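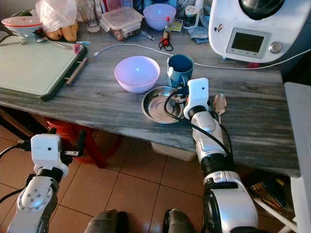

Gripper week at the Kilusley kitchen

Posted 4 August 2026 by Agnes Dalen

I promised everybody a proper write-up of the gripper trials, and you are getting a gallery page instead, because I have been doing the trials and not the writing! Short version for the impatient: we are comparing two sets of fingers on the same pair of arms, same controller, same table, and the stuff on the table is ordinary kitchen stuff. Bowls, a mug, a spoon. I wanted things with rims and handles, and I wanted them sitting among the usual clutter, since a bare bench makes every gripper look like a genius.

The two contenders are the Pornau fingers (stiff, narrow, quick to close) and the Stindow ones, which have a bit of give at the tip. Aleksi Eskola did the mounting and swears the Stindow bracket was drawn by somebody who has never held a screwdriver. Nasrin Sharifi looks after the controller side and gets the late messages from me when something stalls.

Now, the picture at the top of the page. The right arm has its gripper at the rim of the steel bowl, just under the mug handle, and that is my favorite nasty spot in the whole layout. Go for the bowl and you have the handle right above you. Go for the handle and the bowl is in your way. The left arm is hanging back in front of the table, which is how I like it for one-handed tries.

Look at the cable on the right gripper too, looping out over the steel bowl and back across the arm. I have a long-running argument with Aleksi about that loop. He wants slack so the wrist can turn all the way. I want it tied down, shiny steel and a black cable in front of it being pretty much the worst thing you can show a head camera. We have agreed to try a clip (I give it a month).

A few notes on how it's going so far, for the people who asked:

Each set of fingers gets 32 tries per object, and then we swap. A swap takes Aleksi three minutes if the screws behave. I have never seen the screws behave.

Thin rims: Pornau, easily. The stiff tips slide down over the edge and close and that's it. The Stindow tips tend to fold a little on the steel bowl, though they do nicely on the light purple one.

Mug handle: Stindow, and I did not expect that. The give helps when you come in slightly crooked – and we come in slightly crooked a lot.

The spoon: ask me again later. Lying flat on the table it beats both of them more often than I'd like to admit. Natália Šimek thinks we should drag it to the table edge first and pinch it there, and she is probably right, but that means teaching the other arm to keep out of the way.

Still to come is the wear test, 3000 open-and-close cycles per set, which Gertraud Hubmann will run over at Hassanpour on her own bench. After that I want to redo the steel bowl with the clip on. If you have fingers you'd like us to try, send me the bolt pattern first, please, and a drawing with dimensions on it.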